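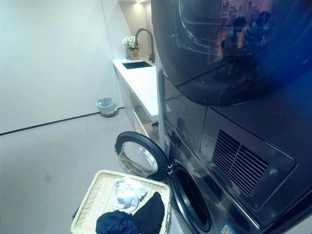 Dear all at the Sivakumar Fund,

Thank you again for your patience over the winter, and for the kind note you sent with the second payment. I meant to keep this report to a page, but the Atdale quilt loan has had a busy few months and I find I want to tell you about all of it.

We now have 101 quilts on the list, most of them from families in the valley, and 38 are out on loan as I write. The longest loans are still the ones to the hospice, where people tend to get attached (and I have not the heart to send reminders). The two schools took theirs for the term and have asked to keep them until the end of April.

The mending evenings have settled on Tuesdays. We tried Saturdays first, as you may remember from my last report, and it was a poor choice – everyone had somewhere else to be. Hand piecing is the favorite, binding is the chore, and the log cabin quilt with the torn corner has been back on the table more times than I care to admit.

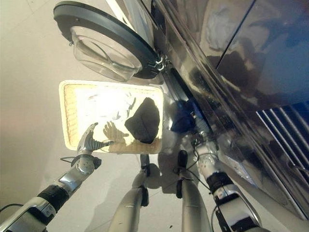

## Money

Of the $3000 granted for this period we have spent the larger part on batting, cotton backing, thread and storage boxes. The boxes cost more than planned, as the acid-free kind went up in price after we had written the budget. I moved the money over from travel, which we have hardly touched, and I hope that is all right with you. The receipts are in the folder.

## Stories that go with the quilts

Each quilt is meant to travel with a card saying who made it and when. We have finished 14 new cards since the fall. It is slow work, mostly because a conversation about a quilt soon turns into one about weddings and bad winters, and I'm not inclined to hurry anybody. I also asked our borrowers what they thought of the cards so far. 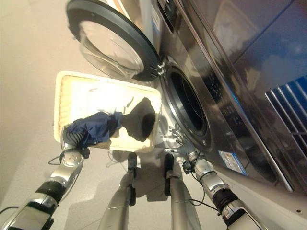
Teresa Peixoto wrote back that she would like them longer, with the name of the pattern at the top and some room at the bottom for borrowers to add a line of their own. She also asked if we could print them larger, as her mother reads them aloud.

We will try both with the next batch, and I'll send you a few when they are ready.

With warm thanks,

Lakmal Bhattacharjee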